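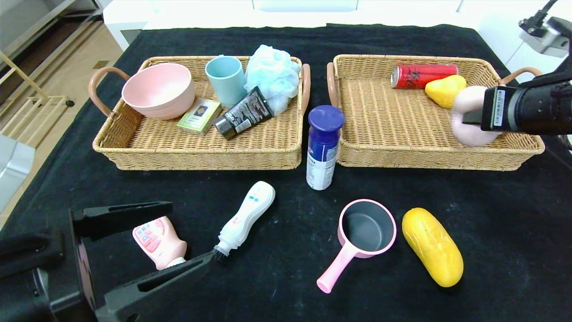

Woven baskets and everyday household goods on a black tablecloth.

Bumis Opens Its Doors in Ovside With Housewares, Hot Cider and a Welcome for New Neighbors

OVSIDE, January – After a long autumn of sanding floors, hanging shelves and answering the cheerful questions of people peering through the papered-over windows, the family housewares shop Bumis is opening its doors at 1111 Kubiak Street, in the old Branomeck shoe store that so many in town remember from back-to-school shopping trips.

The shop will carry the kinds of things a home runs on: mixing bowls, cups, dish towels, baskets, soap dishes, brooms, jar lids, clothespins and a good selection of lamp parts for people who would sooner fix a lamp than buy another. There will also be a wall of kitchen gadgets near the back, a shelf of enamel cookware, and a small table of secondhand pieces in good shape, with fresh finds put out every morning before opening.

"When I moved here I needed a sink stopper, and I drove a very long way to get one, and the whole way home I kept thinking that a town this nice ought to have a place where you can buy a sink stopper," said owner Remigiusz Baran. "I told my wife about it at supper and she said, well, then open one. I think she was mostly trying to get me to eat while the soup was warm, but I took it to heart."

Baran grew up behind the counter of his grandparents' hardware store and spent his working life in restaurant supply before taking the lease on the Kubiak Street building. He has kept as much of the old place as he could, including the long oak bench where generations of Ovside children had their feet measured, which now stands by the front window for anyone who wants to sit down a minute and get warm. The rolling ladder is still there too, with new wheels, and the brass door handle has been polished up and put back where it was.

The opening celebration begins at 8 a.m., with coffee, hot cider and poppy seed rolls for early risers, and carries on into the evening. At 2 p.m. there will be a basket-mending demonstration at the big table in the back room, and visitors are very welcome to bring a basket from home that has a loose handle or a few broken strands. Children can paint a wooden spoon to take with them. The day winds up at 7 p.m. with a drawing for a full set of enamel pots, and you don't need to buy anything or be present to win, so do drop your name in the jar.

Anyone setting up a first apartment, or starting over in a new one, is invited to ask about the shop's Moving-In Basket. Customers choose a basket and fill it with whatever they need for the kitchen and bath, and Bumis takes something off the price of the whole lot. Neighbors can also put one together as a gift, and the shop will gladly hold it behind the counter until moving day.

"I hope people come in even if they only want to say hello and tell me what I forgot to order," Baran said. "I have a notebook by the register for that, and my wife has already filled the first page."

Parking is available along Kubiak Street and in the lot behind the building, where there is a ramp to the rear entrance.

Media contact:
Remigiusz Baran, Owner
Bumis, 1111 Kubiak Street, Ovside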